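Marwan Mansour
Last updated: 27th November

Gluing up a panel from planks, part by part. I get the same few questions about cupping and open seams, so I'm putting the answers in one thread. Hard maple unless I say otherwise.

1/ Moisture content first. Kitchen and table panels in a heated house settle somewhere between 6 and 9 percent over the year. If the stock comes in at 12, it will shrink after glue-up and the ends will open. Meter every plank, both faces, away from the ends.

2/ Pin meters are calibrated for one species, usually Douglas fir. Maple needs a correction. The table in the Moltov manual is fine. The Rorno meter has a species setting, but it goes back to default when you change the battery, so check it.

3/ Let the planks sit stickered in the room where you'll glue. I give them 19 days. Less is possible if two readings a few days apart agree.

4/ Movement is across the grain. Hard maple, flatsawn, changes by a factor of 0.00353 per percent of moisture. Multiply by width and by the change in percent. A panel 24 inches wide going from 6 to 9 moves 0.254 inches, a full quarter inch. Lengthwise you can ignore it.

5/ Quartersawn maple moves by 0.00165, less than half. It costs more and it's harder to find wide. For a loose board it doesn't matter much. For a panel trapped in a frame it does.

6/ Alternating the growth rings (one up, one down) gives you a washboard if the planks cup. All the same way gives you one long arc. A batten can pull the arc flat. I go by the face that looks best and control the moisture.

7/ Edges. Joint them square, or joint mating edges with opposite faces against the fence so that any error in the fence angle cancels. Glue the same day. An edge left for a week burnishes and picks up dust, and the bond is weaker.

8/ A sprung joint (slight hollow in the middle) is optional. If you do it, 1/64 over four feet is plenty. I stopped bothering on anything under 30 inches.

9/ Glue. Ordinary yellow PVA. The Dönmez slow version gives me 5 more minutes of open time, which helps above six planks. Shop at 58 degrees or warmer, and that means the wood too. Below the minimum the glue line dries chalky and white and has almost no strength.

10/ Spread on one edge, thin film, no bare spots. Small even beads along the whole seam after clamping mean the amount was right. Runs mean too much. A dry stretch means take it apart now.

11/ Clamp pressure for hard maple is 175 to 250 psi on the joint. Take a joint 1 inch thick and 36 inches long at 175 psi: 6,300 pounds total. My Omum bars tested at 1544 pounds each on a load cell, so that's five clamps, which makes 7,720. Alternate them above and below the panel. 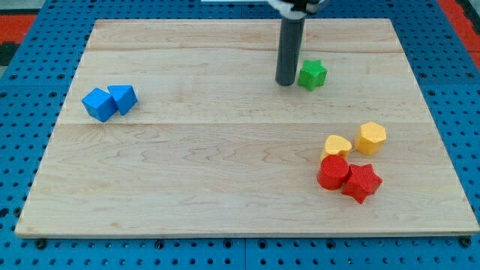

12/ Grain direction matters for planing later. Mark an arrow on each plank before you arrange them and try to keep the arrows the same. Where figure makes that impossible, plan on a scraper or a drum sander for the last pass.

13/ Scrape the squeeze-out when it's rubbery, usually up to an hour in. Wiping with a wet rag pushes thin glue into the pores and it shows under oil as a pale patch.

14/ Wait a day before flattening. Glue water swells the wood along the seam. Plane too early and the seam sinks when it dries, leaving a shallow groove you can feel with a fingernail.

15/ Finish both faces the same, same number of coats. One sealed face and one bare face will cup the panel at the first change of season. Ends get an extra coat.

16/ A replacement panel goes in the clamps in April. I'll add the meter readings under this post.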